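Do we really need to soak beans?

My neighbor Drahomíra Kollár soaks her beans for 13 hours. She starts them after supper, changes the water once before bed, and would no sooner skip it than leave her front door open. I've eaten her beans and they are very good. I've also eaten my own, straight from the bag to the pot, and I can't say hers are better enough to plan my life around.

I started wondering about this in December, when I forgot to soak anything and had people coming. The bag said overnight. Every cookbook on my shelf said overnight. I put them in dry with salt and an onion and hoped. They took longer, sure. They also tasted more like beans.

So I did what I should have done years ago and cooked them side by side. Same bag of black beans from the Peng market, 220 grams in each pot, same salt, same burner setting. The soaked ones were done after an hour and five minutes. The dry ones took 145 minutes. I suppose that settles it if you're in a hurry, except you weren't in a hurry the night before, were you?

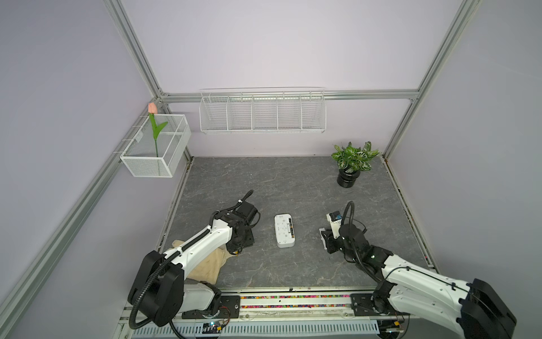 Then there's the gas argument, and this is where I get cranky. People say soaking pulls out the sugars that upset your stomach, and maybe it does pull out some of them. But I keep hearing wildly different claims about how much, usually from someone who read it on the back of something. Kai-wen Hsu swears by baking soda. His sister says bay leaves. I tried both and noticed nothing, although one dinner is a pretty poor test and I wasn't about to ask my guests to fill out a form.

What I will say is that old beans are a real problem and get a lot less attention. I had a bag from a shop in Vastport that sat in my cupboard through a move, and those things stayed chalky no matter what I did. Soaked, not soaked, simmered half the day. I threw them out in the end. If your beans won't soften, I'd look at the age of the bag before I blamed the salt.

Oh, the salt. I was raised on the rule that salt toughens the skins. I salted both pots at the start and both came out soft. Fung-ping Tse told me this can't be right, that her mother would never, and then had two bowls.

I'm also not sold on the fancy beans. A place in Ivport wants a silly price for a little paper sack with a drawing of a farm on it. They were fine. They cooked faster, probably because they were fresher, and the broth was a bit thicker. Would I know them in a chili? I doubt it.

Chickpeas I still soak. Kidney beans too, and I boil those hard before I turn them down, as you're supposed to. Black beans and pintos go in dry now. Drahomíra thinks I've gotten lazy. She sent over a jar of hers last week with no note, and I ate it standing at the stove.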